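Net Weight Is the Wrong Number

By Maya Yammine

Unit pricing was supposed to settle the question of what food costs. A shelf tag gives a price per ounce, the shopper compares two tags, and the cheaper one wins. For flour and rice the method works. For single-serve snacks it fails, and the labeling rules should be changed.

The problem is the denominator. Net weight excludes packaging, as it should, but it also hides how the product is divided. Last December I bought 57 multipacks from two grocery chains, Saslow and Hourani, and weighed everything on a kitchen scale that reads to a tenth of a gram. The packs held 2,205 individual pieces. The outer bags were similar in size and the tags were similar in price. The number of wrappers per pound of food was not similar at all – the highest figure was several times the lowest.

Wrappers cost money to make, seal and throw away. The shopper pays for the first two at the register and for the third through a trash bill. None of this appears on the tag. In Widton, where I live, the sorting plant does not accept film wrappers of any kind, so each one goes to the landfill at Curberg. 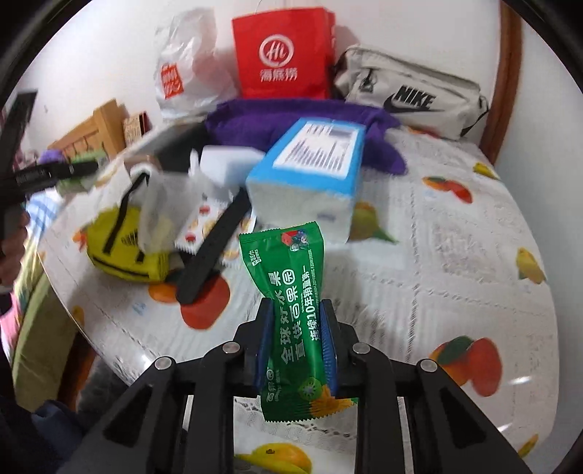

A single-serve fruit snack with kiwi on the wrapper.

Manufacturers will answer that small portions keep food fresh and help people eat less. Both claims may be correct. Neither is an argument against printing the piece count and the packaging weight next to the net weight, in the same type size. A buyer who wants small portions can still have them and will know the price.

The cost of compliance would be low. Producers already know both figures, as they order film by weight and set their machines by count. I would start with packs holding more than two sealed units and leave bulk goods alone.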